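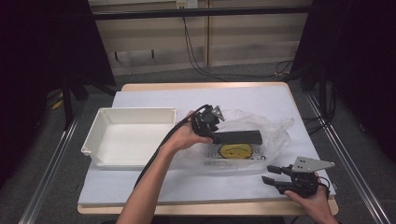 打印本页 | 用电子邮件发给朋友

栏目：小问号 > 光和颜色 > 适合和大人一起读

为什么有的东西能看透，有的东西看不透？

小朋友，你有没有趴在窗户边上看过下雨？雨点啪嗒啪嗒打在玻璃上，你的鼻子也贴在玻璃上，凉凉的，还会哈出一小团白雾来。玻璃明明那么硬，用手指敲一敲，咚咚响，可是你的眼睛却能毫不费力地穿过去，看见外面的树、邻居家的猫，还有撑着伞跑过去的人。再看看旁边的墙呢，也是硬的，眼睛却怎么也穿不过去。同样是硬邦邦的东西，怎么脾气差这么多呢？

咱们今天就慢慢聊聊这件事。你可以先去倒一杯水放在手边，等会儿用得着。

先说说我们是怎么看见东西的

很久很久以前，有人以为眼睛会发出一种看不见的光线，像小手一样伸出去摸东西。这个想法挺可爱的，不过要是真的这样，我们在漆黑的屋子里也应该看得见才对呀！晚上关了灯，拉上厚厚的窗帘，你把眼睛瞪得再大，也找不到掉在地上的那只袜子。

我们能看见东西，靠的是跑进眼睛里的光。太阳或者电灯发出光来，光碰到一个苹果，一部分被苹果皮弹开，弹到四面八方，其中有一点点正好钻进你的眼睛，你就看见苹果啦。所以看东西的时候，眼睛更像一扇开着的小门，在等光来敲门。

那么，当光碰到一样东西的时候，会发生什么呢？大体上有这么几种情形：它可能被弹回来，可能被吞下去，也可能一路穿过去。多数时候这几件事是一起发生的，只是有多有少。玻璃让大部分光穿过去，所以我们说它是“透明”的。砖墙几乎不让光过去，我们就说它“不透明”。还有一类夹在中间的，比如磨砂玻璃和薄薄的描图纸，光能过去，可是过去以后方向全乱了，你只能看见后面有个模模糊糊的影子，这叫“半透明”。

光的穿行游戏

世界上的东西都是由特别特别小的颗粒组成的，小到用普通的放大镜根本看不见。这些颗粒里面还有更小的东西，叫作电子。电子有点儿挑食，有的光它们爱“吃”，有的光它们一口都不碰。

玻璃里的电子，对我们眼睛能看见的这些光没有什么胃口，于是红的、黄的、绿的、蓝的光都能顺顺当当地走过去。有一种我们看不见的光叫紫外线，普通玻璃倒是会吞掉不少呢！你看，一样东西透明不透明，还要看是对哪一种光来说的。

如果电子只爱吃其中几种颜色的光，剩下的颜色穿了过去，那么你看到的就是有颜色的透明东西。红色的玻璃糖纸就是这样的：它把绿光和蓝光吞掉了大半，留下红光走到你的眼睛里。下次吃完糖别急着扔，把糖纸蒙在眼睛前面看看草地，草地会变得黑乎乎的，怪好玩的。

Derkorberg的彩窗

在一座叫Derkorberg的小城里，有一间老老的大厅，大厅的窗户用566块彩色玻璃拼成，最高的一扇要把头仰得脖子发酸才能看到顶。天气好的上午，太阳从东边照进来，地板上就铺满了蓝的、红的、琥珀色的光斑。小孩子最爱在上面踩来踩去，一会儿是蓝脚丫，一会儿是红脚丫。到了傍晚，从外面往里看，如果大厅里点着灯，那些颜色又会亮到街上来。

做彩色玻璃的人会在烧玻璃的时候加进一点点金属的化合物。加钴，可以烧出很深的蓝；加铁，常常是淡淡的绿。你要是有机会从侧面看一块厚厚的普通玻璃板，会发现边上也泛着绿色，那就是里面混着一点点铁的缘故。正面看很薄，颜色淡得察觉不到；从侧面看过去，光要走好长一段路，颜色就攒出来了。

水也有同样的本事。杯子里的水看着没有颜色，可是很深很深的湖却是蓝的。Clilel湖最深的地方有208米，晴天坐船到湖中间往下看，只见一片浓浓的蓝，看不到底。水会悄悄吞掉一点点红光，一杯水吞得太少，你看不出来，一整个湖就不一样了。越往深处，光越少，到了湖底，那里差不多是一片漆黑，住在那儿的小动物早就习惯啦。

雪为什么是白的？

好，现在要说到我自己最喜欢的问题了。冰是透明的，雪也是水结成的，那为什么雪是白的呢？

你可以想象自己在走廊里走路。如果走廊又直又空，一下子就走到头了。可要是走廊里装满了一扇又一扇的小门，每过一扇门都要转一个弯，你很快就晕头转向，说不定又从进来的地方走出去了。

光在一大块干净的冰里，就像走在空空的走廊里。雪呢，是无数小冰晶堆在一起的，冰晶和冰晶之间全是空气。光从空气钻进冰晶，要拐一下弯；从冰晶钻回空气，又要拐一下弯，每次还会有一点点光被弹走。拐来拐去，弹来弹去，各种颜色的光全混在一起，从雪堆里又跑了出来。各种颜色的光混在一起就是白光，所以雪看上去白白的。

糖和盐也是这个道理。一粒白砂糖放在放大镜下面，差不多是透明的小方块，可是一大勺糖倒在碗里就是白的。云也是，云里都是小水滴或者小冰晶。啤酒上面的泡沫、海浪上面的浪花、洗澡时满头的肥皂泡，统统都是！

Costigan山的山脚有一个小小的气象站，那里的人有一年冬天量到39厘米厚的新雪。听说挖开雪堆，往挖出来的小洞里看，深处会透出淡淡的蓝光。你猜猜是为什么？（提示：想一想刚才说的那个很深的湖。）

塑料是怎么一回事

家里的塑料有的透明，有的不透明，这又是为什么呢？

塑料是由很长很长的“链子”组成的，你可以把它们想成一大盆煮好的面条。有的塑料里，面条乱糟糟地缠在一起，从这头到那头都差不多一样乱，光走起来没有什么阻碍，塑料就很透明。有的塑料里，一部分面条整整齐齐地叠成小捆，另一部分还是乱的，光走到小捆的边上就要拐弯，拐得多了，塑料看上去就雾蒙蒙的。

厂里的人也可以故意往塑料里加白色的粉末。这种粉末特别会弹光，只要加一点点，原来透明的塑料就变成白色的了，杯子呀、盘子呀、盒子呀，好多都是这样做出来的。

还有一件有意思的事：一张透明的塑料膜，平平整整的时候很好看透，揉皱了以后，上面就会出现许多亮亮的小道道。塑料还是原来的塑料，可是每一道褶子都朝着不同的方向，像许多面歪歪扭扭的小镜子，把灯光弹到你的眼睛里来。

来做个小实验吧

还记得开头那杯水吗？请把它端过来，要小心别洒了。再准备一张白纸、一点点食用油和一根棉签。

先把一滴油抹在白纸上，等一小会儿，然后把纸举起来，对着窗户看。抹了油的地方变亮了，光能从那里透过来！纸是由许多细细的纤维做成的，纤维之间有好多空气，光在里面拐来拐去，就像在雪里一样。油流进去，把空气赶走了。油和纤维对光来说脾气比较接近，光就不用拐那么多弯了。

再在纸的另一个地方滴一滴水，也举起来看看，和油比一比，哪一个更透？过一个钟头再来看，又有什么变化？把你看到的写在本子上，或者画下来也行，画得歪一点没有关系。

做完以后记得擦桌子，油滴在地上会很滑的哦。

还有一些零零碎碎的问题

空气是透明的吗？是的，离我们近的空气几乎完全透明。可是站在Costigan山870米高的观景台上望出去，远处的山总是蒙着一层淡淡的蓝灰色，越远越淡。光走的路长了，空气也会把它弹开一些，蓝光被弹得最多，天空的蓝也是这么来的。

有透明的动物吗？有呀！有些水母，还有一些小虾，身体几乎是透明的，在海里很难被发现。不过它们的眼睛往往还是黑黑的，眼睛需要把光吞下去才能看见东西，要是连眼睛最里面也完全透明，光就直接溜走了。

那我的手呢？你可以在黑屋子里用手捂住一支小手电筒，手指的边上会透出红红的光来。有一点光从你的手指里钻过去了，你也是有一点点半透明的！试的时候请不要把手电筒对着自己或者别人的眼睛。

如果你还有别的关于光的问题，可以请大人帮忙写信给Modano儿童科学角，我们每个星期二下午拆信，信多的时候要多等几天，请耐心一点。

打印本页 | 用电子邮件发给朋友

本网站使用Cookie来记住您的阅读设置。继续浏览即表示您同意我们使用Cookie。[接受] [了解更多]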